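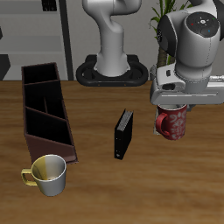

4. Setting the anchor alarm

The Tinside alarm wakes you when your boat leaves the place you parked it. It can't tell you whether you used enough chain. You will have suspicions of your own.

Before you start: the alarm needs a clear view of the sky and a steady supply. If the display reads below 13 volts with the engine running, see to the battery first.

1. Drop anchor, let out your chain, and back down gently until the boat stops arguing.

2. Hold MARK for two seconds. The alarm records the position of its antenna, so if you are already well back from the anchor, use OFFSET to move the mark forward.

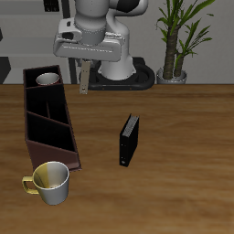 Fig. 2. Arm lowered toward the table, gripper finger pointing down.

3. Set the radius. The factory setting is 60 feet, chosen by Sylvain Ferrand, who sails a very small boat. Allow for chain, boat length and swing.

Note: Too tight a circle will wake you every time the wind shifts. Too wide a circle will let you sleep all the way to the rocks.

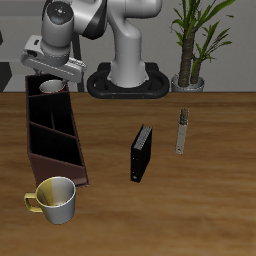

Fig. 3. Arm on its black base, organizer at left.

4. Enter the crew code (1402 unless you have changed it) and press ARM. One long beep means the alarm is on. Three short beeps mean it has lost its satellites - go back to step 2.
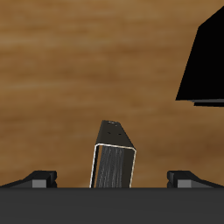 Fig. 4. Wood grain and gripper body.

CAUTION: Keep an anchor watch in bad weather. The alarm does not replace a person on deck, however much that person would like it to.

To silence the alarm, hold ARM and re-enter the code. Check your position before going back to bed.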